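Last updated: September

The fault that cost us most of a month was a stop that should not have happened, followed by a restart that should not have been possible. I am writing it up in the order I worked through it, including the two wrong guesses, as the wrong guesses took up most of the time.

The setup is a two-armed robot on a mobile base, working at a kitchen island with a sink in it. The hands are articulated Jomadau units. The arm controllers are from Tostow, and the safety relay is a Ghauri two-channel type, which watches the emergency stop loop and drops arm power when either channel opens. The task software is ours and goes by Latham. Its job on the day was simple: pick small items off a rack in the sink and put them on the counter.

On a Sunday run, at cycle 651, arm power dropped in the middle of a reach. Nothing had been hit and no button had been pressed. Both arms locked on their brakes, as designed. The relay showed channel B open. By the time I had walked over to look at it, channel B showed closed again. Eight seconds later the arms released their brakes and the right arm finished its reach.

That second part is the serious one. A protective stop needs a person to reset it, and no person had. The reach was slow and the hand was clear of everyone, so there was no injury and no damage. I shut the robot down and put a tag on the power switch.

My first guess was the relay. A relay with a sticky contact can report a channel open when it is closed. I swapped it for the spare and ran the arms with the hands removed. It ran clean for two days, and I came close to closing the ticket. Then it dropped again, same channel, with the new relay in place.

My second guess was electrical noise. The stop loop and the hand power share a route for part of their length, and the hands pull sharp current when all the fingers close at once. I put a scope on channel B and commanded full closes over and over. There was some ripple on the line, far below the level the relay would act on. I added a ferrite anyway and it made no difference.

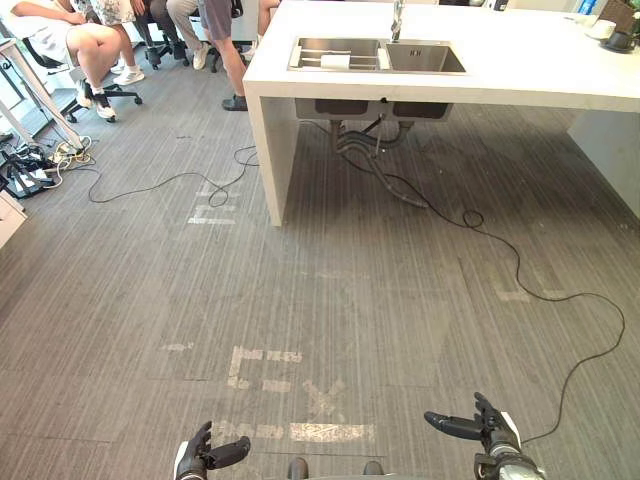 What I should have done first was line up the stop log against the base position log. The base shifts a little between the sink and the far end of the counter, and when I plotted the stops against where it was standing, 14 of 14 fell in the same short section of travel. None happened while it was parked. A bad relay does not care where the robot is standing, and neither does finger current.

From there it took an hour. The stop loop leaves the robot through a panel connector and a long lead. In that section of travel the lead came up short of slack and pulled sideways on the connector. One of the pins for channel B had been crimped on the insulation with only a few strands of copper caught underneath. With the lead hanging straight it passed every continuity test I gave it. With a sideways pull it opened for between 20 and 300 milliseconds.

A re-crimp and a proper strain relief fixed that. I also moved the clamp so that a pull on the lead lands on the frame of the base and never reaches the connector.

The restart took longer to explain. The relay has two reset modes, selected by a jumper: monitored manual, which needs a press and release of the reset button, and automatic, which resets once both channels are closed. Ours was set to automatic. So was the spare, as I had copied the jumper positions from the first one when I swapped it. I carried the fault over by hand.

The jumper alone should not have let the arms move. The controllers come up in a hold state after power returns and wait for an enable from Latham. But Latham had a recovery routine, written back when we were losing the network link several times a day. If it found the controllers in hold and no error flag set, it sent the enable and resumed the last motion. A stop from the relay sets no error flag. It just removes power. To the routine, it looked the same as a dropped link. The eight seconds was the time the controllers take to boot.

Changes made:

The relay jumper is now on monitored manual, and the position is written on a label inside the cover.

The recovery routine no longer sends an enable under any condition. After a hold, Latham throws away the old motion and waits for an operator.

The relay output is wired to a controller input as well, so a loss of arm power is logged with its cause.

The daily check now includes pulling the stop with the arms moving, releasing it, and waiting a full minute with the reset untouched. The old check was to press the button and see the arms stop. It passed every morning this fault was present.

The robot has since run 3086 cycles with no stops on channel B. There was one on channel A, which was me leaning on the button.

Still open: the lead is the same length as before, and I would like it routed overhead. The hand power also still shares that route with the stop loop. I have no evidence it does harm, but I will separate them when the panel is next apart.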